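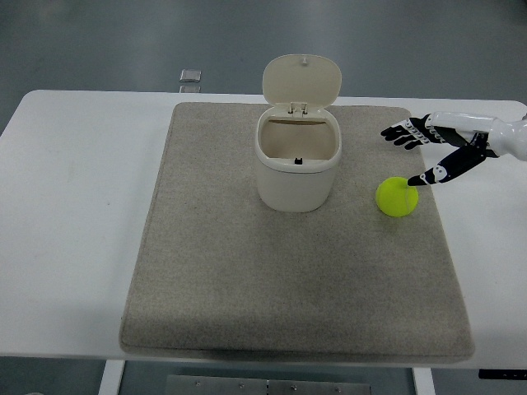 Yen-ting Chiang
Bench technician, Torach

13th April. Ball and bin again, lid open, ball on the right of the mat. 210 runs logged on this layout since October. Wrist angle still needs watching when the hand comes in from the right, the thumb sits low.

Jobs have moved about. Thư used to sort returns by hand for the whole shift. Now she does 3 hours of it and spends the rest checking runs and writing up the bad grasps. She says her shoulders are better but the day drags. Tihomir wants the write-ups shared out so it isn't always her. I agree.

Oi-ling asked whether the evening sorters will keep their hours once Domidbridge takes the cell. No answer yet. I've put it on the list for Fung-ping.

To do: wipe the scuffs off the left side of the table, reprint the fault sheet, show Tihomir how to tag a dropped ball.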